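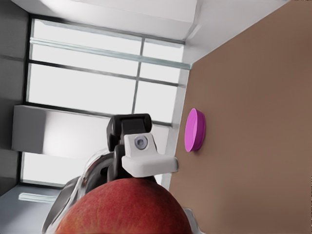
Red apple, kitchen, Helonness House

Kitchen and food store check, December
Checked by: Nidia Palomino
Ref: 3882
Start 7.40 am

1. Hand wash basin clear, soap and paper towels stocked
Yes. Towels down to the last pack, more on order from Mesell.

2. Fridge temperatures written up twice a day
Partly. Two evening readings missing from the left-hand fridge. Spoken to late shift.

3. Fridge door seals
Left OK. Right one split at the bottom corner, nearly 17 cm. Alvarado to quote for a new seal. Until then no raw meat in the right fridge.

4. Fresh fruit and veg stored off the floor
Yes, except one sack of potatoes by the back door. Moved during check.

5. Date labels on opened food
No. Three tubs with no label, thrown away. Label roll was in the office drawer and is now back on its hook.

6. Chopping boards
Green board badly scored. Replace. Others fine.

7. Fire blanket and extinguisher
Both in place. Extinguisher tag in date.

8. Floor and drains
Clean. Slow drain under the pot sink, same as last time. Still waiting on Vivo, job 24.

9. Allergen folder
Up to date apart from the new soup. Page to be added before it goes on the menu.

10. Probe thermometer
Works, wipes nearly out.

Items 3, 5 and 8 to be looked at again in January. Item 6 can be signed off by the shift lead once the new board is in.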